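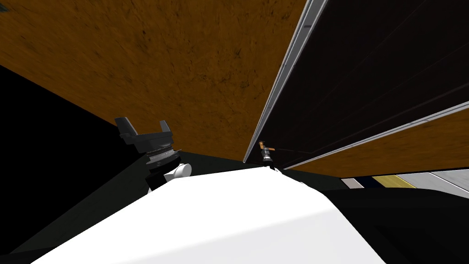

Head camera view at start of run, simulator, door task.

Ticket: right arm stops short of door handle
Project: Barkach (two-arm build, shared workshop)
Opened: June 8, 2025
Status: open

The simulated arm reaches for the lever and halts before the fingers close. No collision is reported. The planner returns success and the log shows the goal pose as reached. I've run the same script 10 times with the same result. The real arms are switched off until this is sorted.

Already tried: reloading the door model, halving the approach speed, swapping to the older Treneo planner. The older planner stops in the same place.

View from the wrist, fingers open, handle ahead:

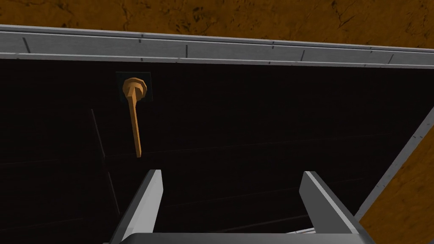 Zewditu Gebremichael replied that the planner was probably fine and the tool offset should be checked first. She had the same fault in November after changing fingers, when the offset file still held the old length. She asked for the value in the arm config and the one in the gripper file.

Both checked. The arm config has the offset to the fingertips. The gripper file has it to the palm, and that is the one loaded last, so it wins. I made them match and cleared the cache, which had grown to 3,000 entries.
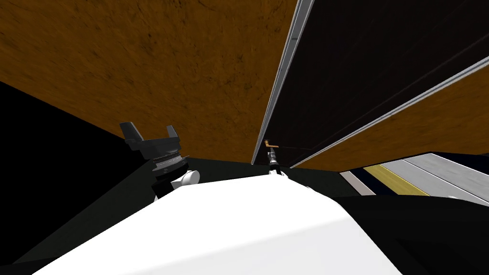
After the change the planner gives a different goal pose, closer to the door. It now fails at step 490 with a joint limit warning on the elbow. I moved the base back in the scene file and the warning went away, but then the wrist has to turn further than I'd like on the real arm.

Left arm is parked for all of this. Its offset had the same mistake and has been corrected too.

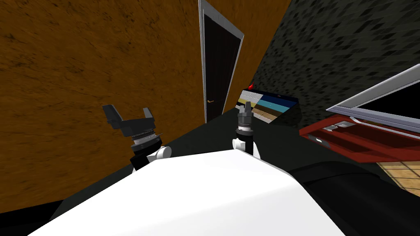

Still to do:
Set the wrist limit in the simulator to the real one.
Rerun with the base in 2 positions and save both logs.
Ask Abera whether the gripper file can be made read-only on the shared machine.

Leaving the ticket open until the reruns are in.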